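Chapter 3
Ceilings, and What Hangs from Them

from Rooms for Working In: A First Course
Fabrice Carré and Janaína Aguiar

In this chapter you will learn to draw a ceiling plan of a room you know well, to tell the main kinds of service run from one another, and to talk sensibly with a client about whether to cover them up. You will need the room survey you began on page 36, a soft pencil, and a tape measure long enough to cross the room in one go.

Most of us, asked to describe the room we work in, begin with the desk and then move on to the window, if we are lucky enough to have one, and perhaps the carpet, especially if we dislike it. The ceiling hardly ever gets a mention. When we taught the first version of this course in Amaral, we used to ask new students to sketch the classroom from memory on the first morning, before they had opened a book, and the sketches that came back were often charming and full of chairs, with a large blank space at the top where the paper had simply been left alone. We still do the exercise and we still enjoy it very much. (If you are working through the book by yourself, do try it now, with the room you were in before this one!)

It is a pity, for the ceiling does a great deal of the work. Air comes in and goes out through it, light is hung from it, cables cross it on their way to somewhere else, and if there is a projector or a screen in the room it is very likely fixed up there as well. In a small room it may be the biggest uninterrupted surface you have, once the walls have lost a piece to the door and another to the window and a third to whatever cupboard could not be persuaded to go anywhere else. And it is the one surface that people seldom lean things against, so it tends to stay as it was first finished for a very long time.

Closed and open ceilings

We shall use two plain terms all through the chapter. A closed ceiling is one in which a second surface, usually of tiles or plasterboard, has been hung below the real one, with the pipes and ducts running in the gap between. An open ceiling leaves out that second surface, so that everything is on show. There are plenty of rooms that do a little of each, closed over the desks and open along the corridor side, for instance, and we shall come to those in the section on mixed schemes.

Open ceilings have been in and out of favour, and you will meet clients who feel strongly one way or the other. Janaína grew up in a flat above a printer's shop where the heating pipes ran straight across the kitchen, and she has been fond of a visible pipe ever since. Fabrice trained in an office in Budberg where every last bracket was boxed in, and it took him a good while to be won over. What we agree on is that an open ceiling needs a decision about colour. Left in their factory finishes, ducts and pipes will usually draw the eye, as they come in whatever shade the maker happened to send. Painted to match the ceiling behind them, they settle down wonderfully, and after a week or so you may find you have stopped seeing them. Look at the pipes in the pair of views that follows, and at how close they are in colour to the ceiling they run beneath.

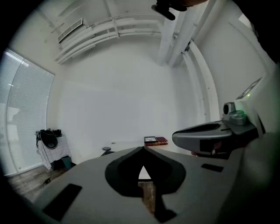
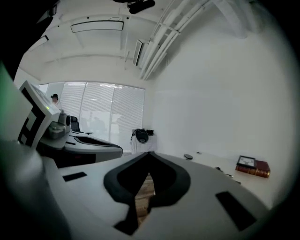 Figure 3.2. Two views of one room with an open ceiling. The pipes and the surface above them are white; in both views there is a rectangular vent overhead and brown wooden flooring below.

With so much white overhead, the floor has to bring most of the warmth to a room like this one, and brown wood does it very kindly. Notice too how much depends on where you happen to be facing. In the first view the far wall is quite plain, with nothing hung on it, and the ducts are easily the busiest thing up there. In the second, you have a window with horizontal blinds, and soft daylight coming between the slats, and the eye goes to that long before it climbs to the conduits. A student who surveyed only one end of the room would come home with a rather lopsided idea of it. So when you draw your own ceiling plan, stand in each corner in turn, even if you have to ask somebody to shift a chair.

The second view has another useful thing in it, the long light fitting on the ceiling with its dark rim. A rim like that makes an edge you can measure to. When we come to setting out lights we shall ask you to mark the edges of a fitting first and its centre afterwards, and you will be glad of any fitting that makes its edges so plain.

Before you begin drawing

Do have a look at your survey sheet from Chapter 2 and make sure that the door swing and the window heads are on it. You will want both. A duct that passes happily over a desk may come down too low over a door, and blinds need somewhere to be fixed, which is a point that gets forgotten until the day they are delivered. We once watched a very good set of blinds travel back to Nerkgate in the van they had come in, for want of a hand's width of clear wall above the glass.

Draw the ceiling as though it were reflected in a mirror lying on the floor. This feels odd to begin with, and everybody gets it the wrong way round at least once, but it means that your ceiling plan and your floor plan can be laid one on top of the other and will agree. Use a thin line for pipes and conduits, a double line for ducts, and a rectangle with a cross through it for each vent. Shallow beams are shown dashed. If you can't tell what a thing is, draw its outline, put a question mark beside it and carry on; there will be time to ask.

Exercise 3.1 uses the reading room at Zirken, Room 202, and the blank outline for it is printed at the back of the book. Please work in pencil, and keep your first attempt even if you are ashamed of it, as we shall be going back to it at the end of the chapter.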